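Refinishing a Laminate Tabletop Edge: Removing and Replacing Iron-On Edge Banding

Edge banding on laminate furniture fails before the surface does. The adhesive softens near heaters and sunny windows, the strip lifts at a corner, and sleeves and bags catch on it until a length tears away. The board underneath is usually sound. Replacing the strip takes an afternoon and does not require removing the top from its legs, although working on a detached top is easier on the back.

These instructions cover pre-glued polyester or melamine banding applied with a household iron. They do not cover thick PVC edging, which needs a hot-air bander or contact cement.

Tools and materials

Pre-glued edge banding, at least 2 mm wider than the thickness of the top
Household iron, steam function off and tank empty
Hardwood block with one flat face, edges eased
Wide putty knife
Sharp chisel or double-sided edge trimmer
Sanding block with 120 and 220 grit paper
Mineral spirits and clean rags
Masking tape
Scrap of the same board, if available

Measuring

Measure the full perimeter with a cloth tape, following the corners. Add 4 inches for each separate strip. A 36-inch side with square corners therefore needs a 40-inch strip. If the corners are rounded, plan to run one continuous strip around them and place the single seam on the side that faces the wall.

Match color in daylight. Pale wood-grain patterns vary a good deal between makers, and a beige that looks right under a warm bulb can read pink or gray next to the top. Order a sample first. Check grain direction as well: on most tops the printed grain runs parallel to the long side, and the banding should do the same.
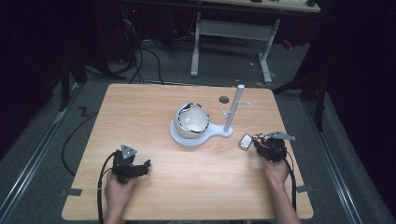 Step 1. Remove the old banding

Set the iron to medium-high. Hold it against the loose end of the old strip for ten seconds, then slide the putty knife behind it. Move the iron ahead of the knife a few inches at a time. Keep the blade flat to the board. If chips come away with the strip, the glue is not hot enough.

Step 2. Clean the edge

Wipe off residual adhesive with mineral spirits while it is still soft. Let the edge dry completely, then sand with 120 grit, keeping the block square to the face. Fill any chips deeper than the thickness of a fingernail with two-part wood filler and sand flush. Vacuum the dust. Do not use a damp rag on raw particleboard, which will swell.

Step 3. Test the iron

Tack a short piece of banding to the scrap board. The correct setting melts the glue in five to eight seconds without discoloring the face. Irons differ enough that dial markings are of little use.

Step 4. Apply the strip

Tape the first few inches in place with an equal overhang top and bottom. Move the iron slowly along the strip, and follow immediately with the hardwood block, pressing hard for several seconds. Work in sections of 12 inches or less.

On a rounded corner, heat the strip before bending it. Polyester will follow a radius of 2 inches without trouble. Melamine is more brittle and may crack on anything tighter. Hold the bend with the block until the glue sets.

Step 5. Trim

Wait until the edge is at room temperature. Cut the ends first, then the overhang. With a chisel, keep the flat back on the laminate and take a thin shaving. Reverse direction if the blade starts to dig under the strip.

Step 6. Finish

Run the 220 grit block along the top and bottom corners at a slight angle, in one direction only, toward the board. Two or three passes are enough. Remove smudges of glue with mineral spirits on a rag.

Troubleshooting

Bubbles: reheat and press again with the block.
Gap at the seam: fill with a matching wax stick.
Strip lifts the next day: the edge was dusty or the iron too cool. Peel it off and repeat from Step 2 with a new strip.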